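Flitedeck Fitted Sheet, Cream: Review After Two Months
Reviewed by Leidy Correa

I bought two of these in March to replace a worn cotton set, and one or the other has been on the bed ever since.
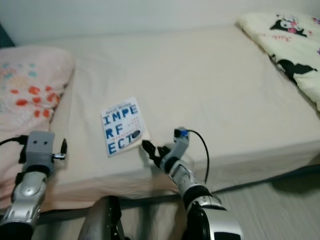

Fit

The elastic runs the full perimeter, with a wider band at the corners. My mattress is on the shallow side and has rounded corners, a shape that defeats a lot of fitted sheets. The Flitedeck goes over the front corners without a fight and the side panel reaches far enough under to hold. The back corners, against the wall, are harder to seat. Do those first, then pull the front two down.

After a night's sleep the top surface shifts slightly toward the foot. One tug fixes it. My previous sheet, from Zivinora, had to be refitted every second morning.

Fabric

Listed as a 200 thread count percale. It feels like that: crisp, a little stiff out of the package, softer by the fourth wash. There is no sheen. It is thin enough that a dark mattress label will show through, so use a protector if you have one.

Color

The product page calls it cream. In daylight it is a pale cream, close to beige, and warmer than the swatch suggests. It works well under printed bedding. I have a pink pillowcase with orange-red spots and a cartoon blanket in cream, black and white, and neither looks wrong on it. A bright white sheet would make the blanket look yellow - I tried.

Washing

Warm cycle, low dryer heat. The long side shrank slightly in the first wash and has been stable since. No pilling so far. It wrinkles if left in the dryer after the cycle ends, and the wrinkles do not fall out on the bed. A paperback left on the sheet overnight made no mark, but a ballpoint did, and that took two washes.

Problems

The orientation tag is sewn into the wrong corner on one of my two sheets. The stitching on that same sheet has a loose thread at the hem, which I trimmed. Customer service (I dealt with Obinna Olatunji) offered a replacement without asking for the sheet back. I declined it.

Compared with the Dristance

The Dristance percale is heavier and wrinkles less. It also has shallower pockets and elastic only at the corners. For a mattress with square corners I would take the Dristance. For mine, the Flitedeck stays.

Rating: 4 out of 5. One point off for the tag and the hem.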